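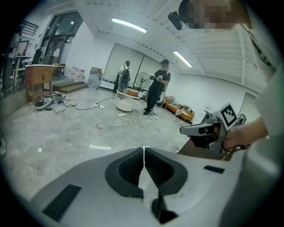

Pedestal fan and cables in a big room with a concrete floor

Reading time: 3 minutes
Print this page | E-mail this page

Posted by Leonie Stöckli, 03/08/2024

We use a large room with white walls and a bare concrete floor, the gray speckled kind. It gets stuffy when several people are working in it, so we have a black pedestal fan on a thin pole standing out in the middle. There is also a low round white stool that gets moved wherever somebody wants it, and there are cables on the floor near it.

Two things bother me. People walk past the fan all day and I think it will be knocked over sooner or later. And I would like to get the cables under control without drilling into the concrete. The landlord has already said no to drilling. Tape has been tried and it lifts within a week or so. The room is just under 300 square feet per person when we are all in, so space is not the problem. Moving the fan to the wall is possible but then the far side gets no air.

What do other people do?

bunley_workshop

Tape lifts off concrete because of dust. Vacuum the strip, wipe it with a damp cloth, let it dry overnight and then put down gaffer tape, not duct tape. Duct tape leaves glue behind. If the floor has been sealed it holds much better.

For anything people walk across I would skip tape and get rubber cable covers, the kind with a slit underneath. They lie flat by their own weight and need no screws. Measure the run first – I bought too short and had to order again. Ours came to 145 inches, and I paid 117 dollars for three covers with the postage. Get one with a bright stripe down the middle. Gray on a gray floor is hard to see.

Run the fan cord on its own and keep it away from the others. Then when somebody moves the fan they don't drag everything else along.

Druvham Dave

just get a ceiling fan

tillie_r

A ceiling fan means drilling too, and I doubt the landlord will like that any better.

I would try the wall before giving up on it. Put the fan in a corner, tilt the head up a little and aim it along the longest wall. The air goes around the room more than you would expect. If there is a window or a door on the other side, open it. We did this in a hall in Were and the far end was fine, though it took a couple of days of moving the fan a foot this way or that.

If it has to stay in the middle, check the base. Some pedestal fans have a hollow base you can fill with sand – look underneath for a plug. If yours doesn't, lower the pole as far as it goes. Also tighten the collar on the pole. Ours had worked loose by January and the head sank a bit every day.

As for the stool, pick a spot for it by a wall and move it back there at the end of the day. A low stool near cables is easy to trip on when you are carrying something and can't see your feet.

Print this page | E-mail this page

Related
Getting old tape glue off a concrete floor
Fistix hooks on painted walls: do they hold?
Which way should a fan face in the evening?
Cable covers and rolling chairs
Echo in a room with bare walls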